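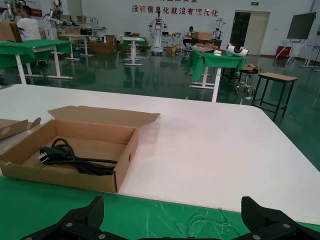

Power Cord Packing – Autumn Gallery

Arkden assembles and ships small accessory kits for classrooms and training centers, and the hall is given over to cord packing for much of October. The pages of this gallery record the work at the white packing tables. They were prepared by Kirstin Mowat of the materials office with the assistance of Botond Borbély, who keeps the stock records for the Plevivness order.

The order calls for 200 boxed cords, of which 194 go to the Plevivness training rooms. The remainder are kept as spares at the Fortin store.

One cord, one box. A black power cord is coiled to fit inside a brown cardboard box, and the lid stays folded back until the coil has been checked. The plug is laid inside the coil or beside it – never underneath, where the prongs may press into the cardboard.

Boxes arrive from the supplier flat and are folded as they are needed. Aníbal Seixas asks that no more than seven be made up in advance at any one table, as open boxes quickly take over the working surface.
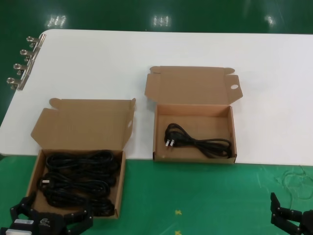

Bulk and single boxes are kept side by side during packing. Cords in the bulk box remain in loose coils, stacked one on another, and are moved across singly. The single box receives one cord only and is closed after inspection.

Metal binder clips are fastened along the table edge. The clips remain in place between shifts and should not be borrowed for paperwork.

Inspection is carried out by Sebastian Pîrvu. Each cord is checked for nicks in the covering and for bent prongs, and the box for crushed corners. Damaged boxes are flattened and returned to the stack for recycling.

A larger order for Clalell, almost 1000 cords in mixed lengths, will follow under the same procedure. Requests for prints of the gallery may be addressed to Cameron Faulkner at the Arkden front office.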